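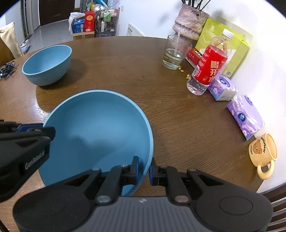
# skimero-grasp

Rim-grasp proposals from wrist-view images, plus the small planner that turns a proposal into a gripper approach. Split out of the Zitach stack in May so that it can be installed without the rest of it.

Read "What we doubt" before you quote a score from this repo. The model is useful to us. We are less sure it has learned what its name says.

## What it does

Given one RGB image, the detector returns a set of candidate rim points, each with a direction across the wall and a confidence. The planner takes the best candidate, checks that one finger can go inside and the other outside, and writes an approach path. There is no depth input and no object model.

It doesn't do handles, lids or stacked dishes. There is a `--handles` flag in the command line tool. It is left over from Fevau and does nothing.

## Install

 pip install -e .
 skimero fetch-weights
 skimero propose path/to/image.png --out proposals.json

Python 3.7 or 3.8. The Bakke exporter is optional, and if it is missing you get JSON only.

## Test set

| Split | Images | Labelled by |
|---|---|---|
| train | 300 | two people, disagreements dropped |
| test-plain | 40 | Gonçalo Amaral |
| test-clutter | 208 | Gonçalo Amaral |

Dropping disagreements from the training split was a mistake. It threw out the hard rims and kept the easy ones, and the labels look cleaner than the task is. The test splits have one labeller each, so there is no agreement figure to report and you should be wary of anyone who gives you one.
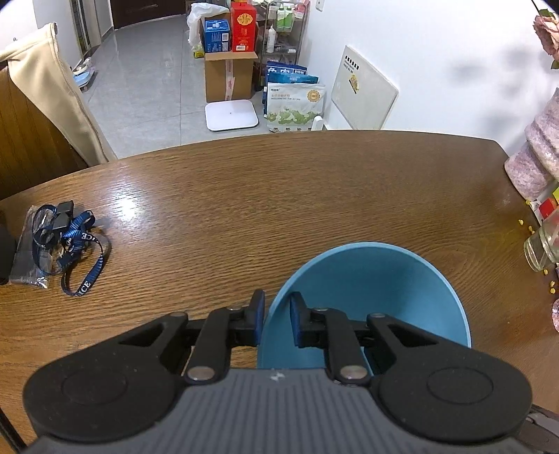

Most false positives in test-clutter come from curved edges that aren't rims. The detector likes any long smooth arc with a change of brightness across it, and a strap left in loops will sometimes score higher than it has any right to. A table like this one gives it plenty of chances: the dark-blue lanyard on the left, the curved far edge of the wood, the thick rim of the clear jar over on the right. The bowl is the only target we label. Cropping to the middle of the image hides the problem and lifts the score, so the evaluation script refuses to crop.

## What we doubt

- **Finger position may be doing the work.** When the fingers are already on either side of the wall, the right answer lies between them. A baseline that ignores the image and returns the midpoint of the fingertips does embarrassingly well on test-plain. Run `skimero baseline --midpoint` next to any result of your own.
- **Confidence isn't a probability.** It ranks candidates within one image. Comparing it across images is meaningless, and the threshold in `default.yaml` was picked by eye.
- **Plain bowls are kind to us.** Pale, smooth, one colour. We haven't shown that anything carries over to patterned or see-through dishes, and the few glass ones we tried by hand went badly.
- **A good proposal is not a grasp.** The scores here are for points on images. Nothing in this repo measures whether a bowl leaves the table.

## Known faults

The planner flips inside and outside when the rim runs nearly parallel to the line between the fingers. There is a test for it, marked as an expected failure. Please don't "fix" it by removing the test.

Glare on polished wood can split one rim into two candidates. Turning on `merge_arcs` helps, but it also joins two bowls if they sit close together.

## Changes

9 Sep 2020: removed the "robust to clutter" line from the package summary. Added the midpoint baseline. Evaluation now prints both test splits separately and will not average them.

## Contact

Open an issue with the image and the full `proposals.json` attached. Reports with only a confidence value in them will be closed.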